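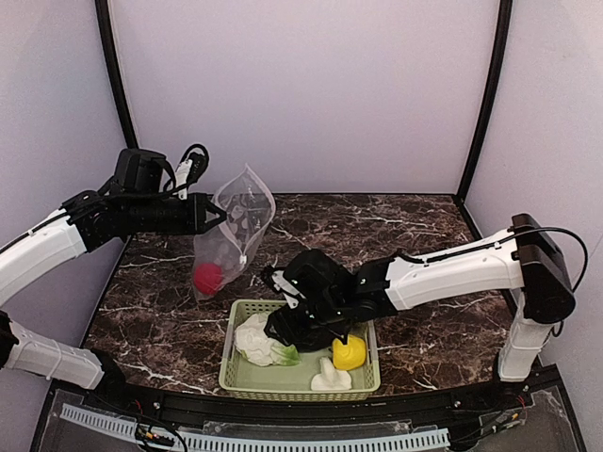
*Two arms, one zip bag, one green basket.*

## Can it put the toys away yet?

Readers of the Tipoki tips page keep asking if they should hold off on new storage bins until a machine can do the sorting. My answer in July was no. It's still no, and I've now read all 39 letters on the subject.

Soft bags are the trouble. A basket keeps its shape, so anything with fingers can reach in from the top. A zip bag folds over, sticks to itself and hides its own opening. Glenys Paewai in Grallstead wrote that she'd pay up to $1,852 for something that would bag the bath toys and zip the bag shut. I'd want to see it done in my own bathroom first, with the light off and a towel on the floor.
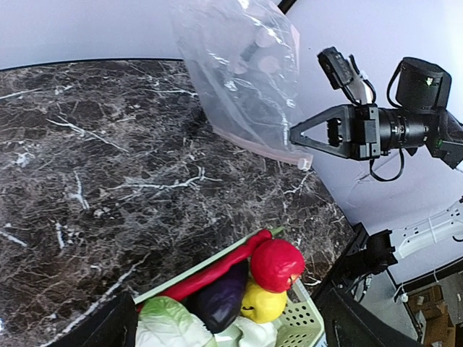 The zipper is where I'd watch closest. Getting hold of a bag by the corner is one job. Running the closure all the way across without the far end popping open is another, and plenty of grown people can't do it on the first try.

Until I'm convinced, do it the old way:

- Fold the top of the bag down over your hand like a cuff before you fill it.
- Stop at two-thirds full. Overstuffed bags split at the zipper ends.
- Pinch the slider end flat with one hand and pull with the other.
- Use mesh for anything that goes in the tub. Solid plastic holds water and grows mildew.
- Put play food in an open basket, big pieces first. Children won't unzip a bag to put a lemon back.
- Rinse baskets with holes from the outside in, then turn them over to drain.

If somebody has a machine that handles the first three on that list, write in and tell me how long it took and who had to stand next to it.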